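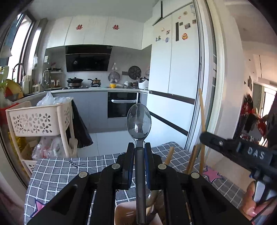
16/05/2023 — bat rebound tests, Tornum blade

Dropped the ball on the sweet spot 29 times, then moved 6 cm towards the toe and did it all again. The toe is dead, as I feared! Middle still feels lovely (and the noise is gorgeous). I've left the Padier grip on for now — swapping it halfway would muddle everything.

Next job is the older blade, oiled last November, same drop of 120 cm.

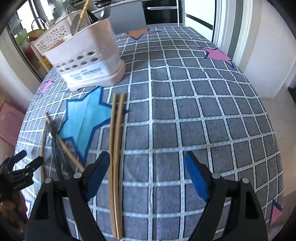
Eylül reckons I should knock the toe in for another hour before I write it off. Fair enough, mallet tomorrow.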